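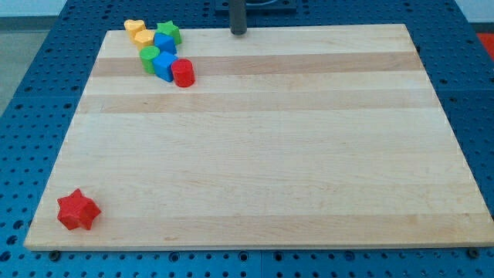

Review: Two Months With the Favia Tabletop Arm

Can a machine tidy up yet? I've wanted the answer to be yes since I was nine, so take my excitement with that in mind. The Favia is a small arm with a suction tip that bolts down to a workbench. Bostov sells it to schools and small shops as a sorter and light packer, and ours has been running at the Grarnow makerspace since August.

I started with toy blocks, because putting toys away is the chore every parent I know would hand over first. Hearts, stars, cubes and cylinders in plain bright colors, on a pale wooden board. And it's good at this! Cubes and cylinders are close to a sure thing. It picks from the top, lifts, and sets each one down so gently that I kept calling people over to watch.

Stars are harder. When one lies at an angle the tip can't find a flat patch, and the arm will try, back off and try again until it gives up with a sad little beep. Blocks that touch each other slow it down too. A star on its own with lots of bare wood around it sounds like the easy case, but I'd still take a cube in a crowd.

For shop work I had it move plastic caps from a tray into boxes. Over one long weekend it handled 3028 of them and stopped 4 times for help. I was upstairs gluing a chair for most of that — bliss.

At home, no. Zdislava Zeman borrowed ours for her kitchen and tried it on spoons and socks. Spoons, sometimes. Socks, never (it picked up the dish towel instead and seemed pleased with itself). It also needs a rigid surface to bolt to, and her counter wasn't going to get holes in it.

Setup took us 2 evenings. The manual skips the part about leveling, so do that before you calibrate or you'll be doing it all again. The pump is loud. The older Cuadros arm we had was quieter but dropped things constantly, and I don't miss it.

If you have a bench and a boring pile of small hard objects, I'd buy this one again tomorrow. For the laundry I'm still waiting.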